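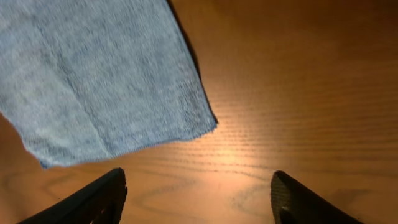 The Good Table

The table came with rules, and the rules came with Burgi Prantl, who had owned it for longer than she had owned any of her opinions, and she was not short of those.

Ainhoa Vallejo bought it from her for 400 dollars, which Burgi described as a gift. Delivery was another 15, payable to Burgi's neighbor Yurii Hordiienko, who had a van and a bad shoulder and mentioned both at every landing on the stairs.

"No hot cups," said Burgi, who had followed them up to supervise. "No wet glasses. No newspaper, the ink travels. And you wipe it with a blue cloth."

"Any blue cloth?"

Burgi looked at her the way a surgeon might look at someone asking whether any knife would do.

"A soft one," she said. "You fold it once, down the middle. You go with the grain. You don't scrub, it isn't a pot."

Ainhoa wrote this down on the back of an envelope, mostly to get Burgi out of the apartment. Yurii ate a pear over the sink and said it was a nice color, the table, like strong tea. He said it to the table more than to either of them.

For the first week she obeyed. She ate standing at the counter, with the table shining away behind her like a hotel lobby she couldn't afford to sit in. She bought a microfiber towel at Rüegg, a dusty blue one, from a bin by the register. She folded it once, down the middle. She went with the grain. When she was done she laid the towel flat on one corner and went to eat her toast by the stove.

In the second week Burgi called.

"How is it?"

"It's fine. It's a table."

There was a long breath on the line.

"Is it near the radiator?"

"No," said Ainhoa, and moved it away from the radiator, dragging it with the phone clamped under her chin.

"What's that noise?"

"Neighbors."

After that Burgi called most evenings. She wanted to know about the light, and whether Ainhoa had company, and if so what kind of elbows they had. She recalled that Gebhard Zürcher had once set down a casserole on it in May, without a mat, and that he and Burgi had not spoken for 23 years as a result. Ainhoa asked where the mark was. Burgi said there wasn't any mark, she had been too quick for him, but it was the principle.

Ainhoa told all this to Paraschiva Dinu at work, expecting sympathy.

"So have dinner on it," said Paraschiva. "I'll come. I'll bring soup."

"Not soup."

"You hear yourself?"

They had soup. Paraschiva carried the pot in with both hands and Ainhoa got in front of her with two mats, a cutting board and a telephone directory she had been keeping for no reason she could name. The pot ended up so high that they had to stand to ladle. It was good soup. Paraschiva talked with her hands, and somewhere around the part about her brother-in-law's boat a single orange drop left the spoon and landed on the bare wood.

They both watched it. The phone rang.

"Don't," said Paraschiva.

Ainhoa had already picked up the towel. She folded it once, down the middle, went with the grain, and then answered.

"I just had a feeling," said Burgi.

"Everything's fine."

"You have someone there."

"Paraschiva. From work."

"And how are the elbows?"

Ainhoa looked across at Paraschiva, who had both elbows on the table and was tearing up a piece of bread.

"Very small," she said.

There was a silence, and Ainhoa could hear a clock in it, and a kitchen with a large gap where something used to stand. It had honestly not occurred to her to wonder what Burgi was eating off these days.

"A tray," said Burgi, when asked. "It's plastic. It has a lighthouse on it."

"There's soup left," said Ainhoa.

"It's late. And the stairs."

"Yurii has a van."

"Yurii has a shoulder," said Burgi, but she was already looking for her shoes, you could tell by the breathing.

She arrived in under half an hour with her coat buttoned wrong - and her own mat, rolled up under one arm. She didn't say hello. She walked around the table once, bent down until her nose was nearly on the wood, and ran a thumb over the place where the drop had been.

"Hm," she said.

Then she sat down, moved the blue towel a little to the left, and held out her bowl.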